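Notebook, Haltside workshop
12/27/20
Open day: notes on the floor cleaning demo

Writing this up the same evening while I still have it straight. Setup notes are in the November pages, so I'm only putting down what changed and what people asked.

Doors opened on time. The printed schedule had the arm demo first and the floor cleaning second, but we swapped them because the arm controller wanted a firmware update when it was powered on and we let it run. Visitors didn't seem to mind. Head count at the door was 33, which is more than the benches hold, so the back row stood.

Tino is the small mobile base with the wiping attachment. Ula is the planner that tells it where to wipe and in what order. I introduced both by name at the start and then spent the rest of the session answering questions from people who thought Ula was a second robot. For next time, put a box diagram on the first slide: Ula on the laptop, Tino on the floor, one arrow each way.

Ran Tino on the test panel twice. First run was good. It found the dried patch, did four overlapping passes and stopped. On the second run it covered the patch and then went back over a section it had already done. The log shows the planner marked that section dirty again after the overhead lights were switched on for the people at the back. Same failure as in November. The polished surface gives a bright patch, the patch moves or changes, and Ula reads the change as residue. We had blinds down for the first run and half open for the second, so that probably added to it. Should have left them alone.

After the runs I went through how the wiping data gets made, which I had expected to be the dull part. It got more questions than the robot did. The training set for Ula is people wiping floors by hand, seen from head height. The set we loaded for the open day has 2,199 clips. Of those, 314 are on glossy tile, and those are the ones we care about for the reflection problem. 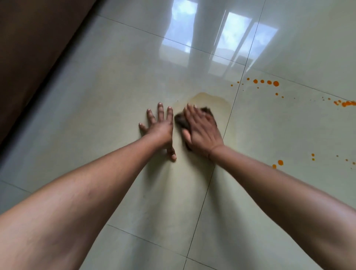
Several visitors wanted to know why we don't just record the cleaning hand and crop out the rest. I explained that the other hand matters too. People brace with it, shift their weight onto it, and move it when they change direction. Tino has no second hand, but the timing of those shifts tells Ula something about where a person is going to press harder. One visitor who cleans for a living said she would never do a thin film and separate drops in the same stroke, because you drag one into the other. She does the drops first, picking them up with a clean fold, and then works the film from the outside in. Ula currently has no notion of order between kinds of mess. It takes the nearest one. I wrote her comment on the whiteboard and it should go on the task list.

Other questions, in no particular order:

Does it know what the spill is? No. It gets a color and an outline and a guess at how thick it is. A thin brown film on a beige floor is close to the worst case, because the edge is the only strong signal. Bright orange drops are easy.

Can it do grout? Poorly. The pad rides over the line and leaves whatever is in it. A softer pad helped on the bench but wore through fast.

What happens if someone walks in front of it? It stops and waits until the path is clear. We showed this and it worked, though it waited longer than I would like before starting again.

How much does it cost? I said we don't sell it, and that the base is a standard Nair unit that we bought used. I need to check whether we are allowed to show the Nair badge in photos. We taped over it for the day.

Is the cloth changed? By hand, by us. A few people found that disappointing. A cloth that has already picked up one spill will smear the next one, so at some point this has to be dealt with. Folding is beyond anything we have.

Labeling station: we let visitors try marking residue in clips, with 2 laptops on the side bench. This went better than planned. Their outlines were looser than ours but they agreed with each other on what was stain and what was window reflection. The disagreement was over the faint smeared part left behind by a wipe. Half of them drew it as dirty and the other half left it out. Our own guide doesn't settle this either. I read it again tonight and it says "visible residue," which doesn't help. Needs a third label, something like "wiped, not clean." I'd want to relabel the glossy tile clips first and leave the rest until we see if it makes a difference.

Problems on our side: battery on Tino was at half by the second run, and the charger was in the other room. The projector cable is too short for where the screen ended up. Ran out of the dried test patches and had to make a fresh one, which didn't have time to set, so there was no third run.

To do:
Box diagram for the intro slide.
Fix the blinds and lights before any run and don't touch them.
Add order of cleaning (drops, then film) to the Ula task list.
Draft the third label and try it on the glossy tile clips.
Ask Nair about the badge.
Longer projector cable.
Make test patches two days ahead, and more of them.

Logs from both runs are on the shared drive in the Haltside folder. The second one is the one to look at, from where the lights come on.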